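# Cap torque drift on 28 mm closures after liner change

**lvaher**

Bench capper, single head, magnetic clutch. Product is still water in clear PET. We moved from a lined closure to a one-piece from Plostix and the removal torque numbers no longer make sense to me.
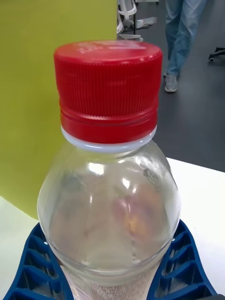

Application torque is set the same as before the change. Removal torque at 24 hours used to sit in a tight band. Now the mean is lower and the spread has doubled. From the last run of 1,087 bottles, 1,059 passed the squeeze test and the other 28 wept at the thread when laid on their side. No cross-threading that I can find. Clutch was rebuilt in November.

Resin lot on the preforms is unchanged. Neck finish dimensions checked on 11 samples, all within drawing.

What would you look at first?

**t_gallagher**

Slip agent. One-piece HDPE closures usually carry some in the resin, and it blooms to the surface in storage. Fresh caps and three-month-old caps from the same mold will give you different removal torque at the same application torque. How old is the lot?

**lvaher**

Box label says two months. Stored in the mezzanine, which gets warm.

**t_gallagher**

Then start there. Pull a box from the ground floor if you have one and run them side by side. Same clutch setting, same operator, same hour.

**costel_t**

I don't agree that slip explains leakers. Lower friction at the thread means more of your applied torque turns into top load, so if anything the seal should be tighter at a given setting. Removal torque drops, yes. Leak rate shouldn't go up with it. Those are two separate faults and you are treating them as one.

With a one-piece cap the sealing is done by the plug inside the bore and sometimes a small outer lip. Neck drawings get checked on T and E dimensions because everybody has a gauge for those. Did you measure the bore? The old liner didn't care about the bore. It sealed on the land.

**lvaher**

Bore was not measured. The drawing gives it as a reference dimension only, so it isn't on our incoming sheet.

**costel_t**

Measure it, and measure it in two directions at 90 degrees. An oval bore will pass an average and still leak past a plug.

**t_gallagher**

Fair point on top load, up to a limit. With enough slip you also get back-off. The cap relaxes over the first few hours and there isn't enough thread friction to hold it. I've seen closures that were fine at ten minutes and loose by morning, no leak at the bore at all.

**costel_t**

On a carbonated line, sure. On still water there's very little pressure pushing the cap off. I'd want to see a number for it.

**austra_n**

Both of you are skipping the tamper band. Changing closure design usually changes the force needed to get the band over the bead. If the head speed and top load on the capper weren't reset, part of your torque is spent dragging the band down and the clutch trips before the plug is home. Gives you exactly this: low mean, wide spread, a few leakers.

Quick check: scribe a vertical line across cap and neck on a good bottle and a leaker, then compare how far round each one has traveled against the thread start. We had a Raudsepp head doing this and the difference was plain by eye.

**lvaher**

Top load spring was not touched. The supplier sheet for the new cap does list a higher value, I hadn't connected it.

**tbuckley**

Also which torque tester? We had an Evby unit and a Letero unit disagree by enough to fill a whole meeting. Cal certificates were current for both. The clamping posts on one were squeezing the bottle and distorting the shoulder. PET this light will do that.

**lvaher**

Letero, hand-operated. Bottles are clamped low on the body.

**tbuckley**

Low is good. Keep pull speed constant though – hand testers read high if you snatch.

**lvaher**

Results so far. Ground floor caps vs mezzanine caps: removal torque is different, mezzanine lower. Leak rate the same for both. Top load raised to the sheet value, next short run had no leakers. Bore gauge is on order.

**costel_t**

So two faults.

**t_gallagher**

A short run doesn't settle it. Leave a tray on its side overnight and post the morning figures.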